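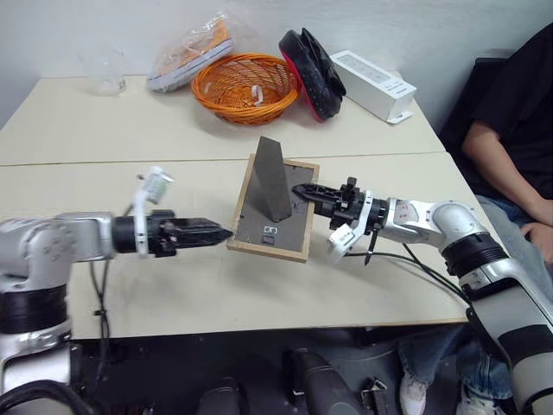
An orange basket and a black shoe with a red sole edge, on the white tables.

Events Assistant – Ullimico, Lustham

Ullimico is looking for an events assistant to join our team in Lustham! We host conferences, wedding receptions, product launches and community dinners, and we love the mix. One morning you might be setting up a breakfast meeting for 15, and that same evening helping a band find the loading door.

What you'll be doing
Showing clients the rooms and answering their first questions
Preparing floor plans and seating charts
Greeting suppliers and guests on the day
Keeping the booking calendar up to date
Helping out at our sister venue in Nundmont now and then

Who we'd like to meet
You enjoy people, you write a clear email and you stay cheerful when the schedule shifts. Experience in hotels, restaurants or theaters is great, but we're happy to train the right person. Some evening and weekend work comes with the job – we post shifts well ahead and swaps are fine.

The details
23 hours a week, with eight paid holidays
$1,288 a month before tax
Staff meals on event days
Free parking behind the building

To apply, send your résumé and a short note about an event you really enjoyed to the Ullimico office in Lustham by 2024-07-18. Please mention any dates in July when you can't come in for an interview.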